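Kinsella opens registration for a winter of paper planes at the kitchen and coffee table

HOTORWOOD, April 4, 2022 - Kinsella, the Hotorwood activity publisher, has opened registration for its home paper-folding program, which will send packs of coloured and patterned paper to 700 households across the region this June.

The program is called Pura. Each household that registers will receive one pack by post, at no charge, with enough paper for a family to fold, fly and refold planes over the school holidays. Registration is open to any household in the Hotorwood postcode area, with or without children. Grandparents who mind children during the holidays can register at their own address.

Every pack holds 20 sheets in a mix of plain colours and printed patterns, a fold-out instruction sheet and a scorecard. The instruction sheet covers four planes. Two are darts, which fly fast and straight and suit a long hallway. The other two are wide-winged gliders, which fly slower and can be managed in an ordinary living room. All four can be made without scissors, tape or glue.

Kinsella tested the packs last winter with 226 households. Families were asked to keep a note of where they folded, where they flew and which instructions they gave up on. The low table in the living room was the most common place to fold, ahead of the kitchen bench and the floor. Most families flew their planes in the same room, usually after moving a few things off the shelves.

The notes led to several changes. The first version of the instruction sheet opened out to the size of a small tablecloth and left no space beside it to work. It has been redrawn to sit next to a sheet of paper on a coffee table. The diagrams are larger, and the fold lines are now printed in dark blue after families reported that the original grey was hard to see in the evening.

A fifth plane with a folded tail has been dropped. Children under eight found it difficult and a number of adults did too.

The paper itself has also changed. Last year's sheets were too heavy for a crisp second fold, and noses tended to spring open after a few landings. The new stock is lighter and is supplied by Gillov, which cuts and packs the sheets at its Hotorwood warehouse. Gillov has set aside 2,000 extra sheets for schools and libraries that want to run a folding afternoon of their own. These can be requested on the same form.

Families taking part are asked to fly indoors away from stovetops, heaters and open stairs, and to aim away from faces and pets. A hard surface makes for sharper creases than carpet or a couch cushion. A table with a glossy top is well suited, as the paper turns easily on it while the wings are lined up. Creases can be pressed with a thumbnail or the back of a spoon.

Planes that have lost their shape can be opened out, flattened under a heavy book overnight and folded again. When they are past saving, the paper can go in the household recycling bin.

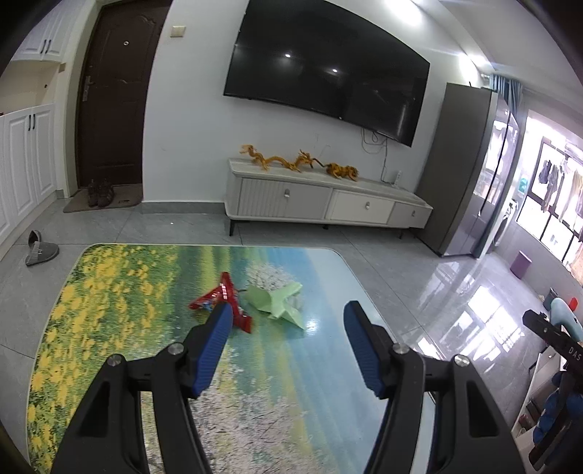
A red patterned plane and a pale green one on a living room table.

The scorecard has room for distance, time in the air and the name of each plane. There is no prize and results do not need to be sent in. Families who would like to share a design can post a flattened plane to Kinsella with the fold order written in pencil on the inside. A selection will be redrawn for next year's instruction sheet.

Packs will be posted in the first half of June. Households that registered last winter will need to register again, as addresses from the test were not kept. If registrations pass the number of packs available, places will be given in the order in which forms were received, and a printable copy of the instruction sheet will be offered to everyone else. It works with ordinary A4 paper, including used sheets from the home printer.

Forms are available from the Kinsella website and from the front counter of the Kinsella office in Hotorwood. Paper forms can be returned by post or left in the box beside the office door.

About Kinsella
Kinsella publishes activity sheets, puzzle books and holiday programs for households and schools. Its office is in Hotorwood.

Media enquiries
Kinsella media desk, Hotorwood. Sample packs are available to media on request.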